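Preparing a Household for Evacuation at Short Notice
Guidance for residents of Taltstead and neighbouring districts. Updated 8 February 2026.
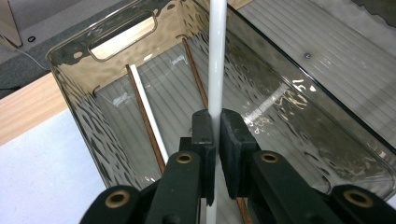
A plastic storage bin with a handle opening at one end.

Residents within 36 kilometres of the line of contact should be ready to leave when the district administration issues an order. The steps below apply to every household, including those that have already returned once.

1. Register all members of the household with the Vanda reception office on extension 2237. Give full names, ages and any medical needs.

2. Place identity papers, property deeds and medical records in a waterproof folder. Keep copies with a relative outside the district.

3. Pack one bag per person. Include warm clothing, prescribed medicines, a torch and food and water for 3 days.

4. When the order is given, turn off gas, water and electricity, lock the property and walk to the nearest assembly point. Buses leave for Hamada from all 29 points.

5. Follow marked roads only. Do not touch munitions or unfamiliar objects, and report their location to the police.

Residents who cannot walk to an assembly point should request transport when registering. Pets may travel in a carrier or on a lead.

Questions about returning home should be addressed to Iresha Saha, Civil Protection Section, Vanda.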